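Davombridge pump station gets rebuilt crank drives

The first of three rebuilt crank drives has gone back into service at the Davombridge pump station, where worn linkages had been causing short strokes and uneven flow since last spring.

The station moves water from the lower canal to the Costa reservoir with reciprocating pumps. Each pump is driven by a slider-crank mechanism: an electric motor turns a crank, a connecting rod joins the crank to a crosshead, and the crosshead slides back and forth between two guides. The crosshead on the first pump had worn its lower guide enough to let the rod run out of line, which put a side load on the piston seals.

Itumon, the machine shop that did the work, replaced the crosshead shoes, bored out the crankpin bearing and fitted a new bronze bushing. The guides were reground and set parallel again. The shop also changed the way oil reaches the lower guide. The old drip feed has been replaced with a small pump that runs off the crankshaft.

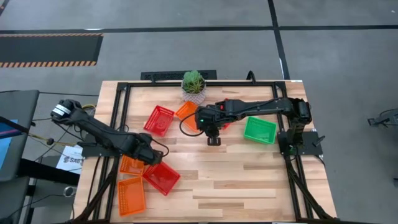 The crank radius has not changed, so the stroke is the same as before. The connecting rod is 33 millimeters longer. A longer rod swings through a smaller angle as the crank turns, and the side force on the guides drops with it. The crosshead guides were moved back on the bed to make room.

Before the drive was shipped, it was run under load for 313 hours on a test stand at Itumon. The shop stopped the stand every 8 hours to check the bearing temperature and measure play at the crankpin. Wear at the end of the run was inside the limit set in the contract, according to the station's report.

Zundau, which supplied the original pumps, reviewed the drawings and asked for one change, a larger fillet where the crankpin meets the web. Sharp corners at that point had cracked on an older model. The change added two weeks to the job.

The second drive is on the bench now and is expected back in August. The third will stay in use until then so that the reservoir can be kept at its summer level. Customers in the Costa service area should not see any change in pressure during the switch, the station said. Work on the drives will be done at night, starting at 10 p.m., when demand is lowest.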